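Flonden Two-Arm Bench Kit: Review After One Season

By Ásdís Sveinbjörnsson
May 17, 2018

Last updated: added a note on the spare gripper pads

The Flonden kit is a pair of small robot arms sold with a controller, a stand for one overhead camera, and the software to run all of it from a single computer. It is meant for labs and small shops that want to teach a robot simple handling jobs. We bought ours in February for 1,610 dollars, shipping included. I have used it most working days from then on, and this is what I think of it.

Setup took the two of us an afternoon. The arms clamp to the edge of a bench and the clamps are good. The printed guide is short and skips the step where you set an address for each arm. If you miss it, both arms answer to the same commands, and you will think one of them is broken. My coworker Ketill Þorgeirsson found the fix in a support thread.

Flonden rates each arm for 400 grams. I would plan on 200 if the arm is reaching out near its full length. Past that the wrist sags a little and the gripper comes down off target. For small parts, cloth, and light packaging this is not a problem. For a full bottle of anything, it is.

Our main test was cable handling: pick up a loose end, move it across the table, set it down. Soft things are hard for any arm in this price range and I did not expect much. Out of 20 tries with the default settings, the arm got hold of the cable on fewer than half. Turning down the closing speed helped a lot. The setting is buried under "Tool, Advanced" and should be on the front page.
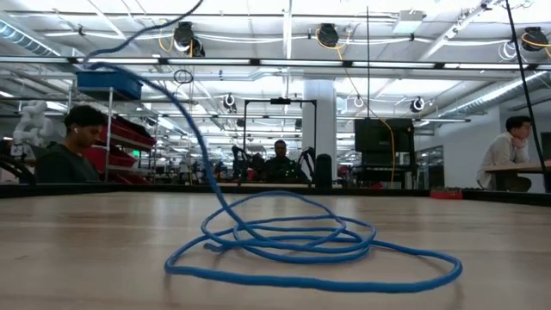

Stiff network cable gave us more trouble than thin power cord. It springs back when the gripper lets go, and a loop that was in reach a moment ago may not be. The software has no good way to handle that. You can add a pause and a second look from the camera, and that is what we do now, but it slows down each run.

I also tried the Omano kit on loan for a week. The Omano arms are quieter and the software is easier to learn, but you only get one arm for nearly the same money.

Support has been fair. Emails were answered in a day or two. Replacement gripper pads come through a dealer, Navarrete, and the first set we got was the wrong size. They swapped it without charge. Order by part number and leave the model name off the form.

I would buy the Flonden again for teaching and for light test work. I would not put it on a production line.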